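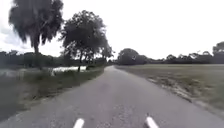 Zitum Lip & Cheek Tint is back in stock. Finally. New tube, same formula, same four shades, and a cap that stays on this time. We make it for people who do their face in the car, on the bus, in the elevator, wherever. It goes on sheer and you build it up, so a shaky hand doesn't show much. Good for the long flat days too, a grey road with water on one side and open field on the other and no mirror but the one on the visor. One tube, fingers, done.

Size: 11 ml
Finish: satin on lips, closer to matte on cheeks
Scent: none added
Item no.: 521

Shades
Holer — brick red, goes warmer once it sets
Baleck — deep plum, our darkest, go easy
Krajčí — peachy pink, the best seller by a mile
Plain — barely there, more of a stain than a color

How to use
Squeeze out a dot. Smaller than that. Tap on cheeks with one finger and blend right away, it sets fast. Lips: straight from the tube, press together, wait a minute before coffee. Second coat if you want it. Over powder it can go patchy so do tint first, powder after.

Takes off with any oil cleanser or balm. Micellar water works but you'll be rubbing a while, esp. with Baleck.

Please note
The old tubes (the ones with the screw cap) leaked in bags. We know. If you still have one, keep it standing up. Refills don't fit the old tube, sorry, differnt neck.

This run is 300 tubes across all the shades. When Krajčí goes it's gone until October. Limit 50 per order for salons, email first if you need more then that and we'll see what's on the shelf.

Don't leave it on a hot dashboard. It separates. Knead the tube and it mostly comes back, but the first squeeze will be oily — wipe that off on a tissue.

Patch test on the inside of your arm if your skin is touchy. Not for use around the eyes. Yes, people ask. Still no.

Shade help
Not sure between Holer and Krajčí? Send a daylight photo of your bare face, no filter, and Mwanaisha Mwakalinga will write back with a pick. She does the shade emails herself so give her a day or two. Put your usual lipstick in the note if you have one.

Returns
Unopened only, receipt in the box. Wrong shade sent, our fault, keep it and we'll mail the right one.

Updated Jan 27, 2019 — Plain is low, restock coming with the next batch.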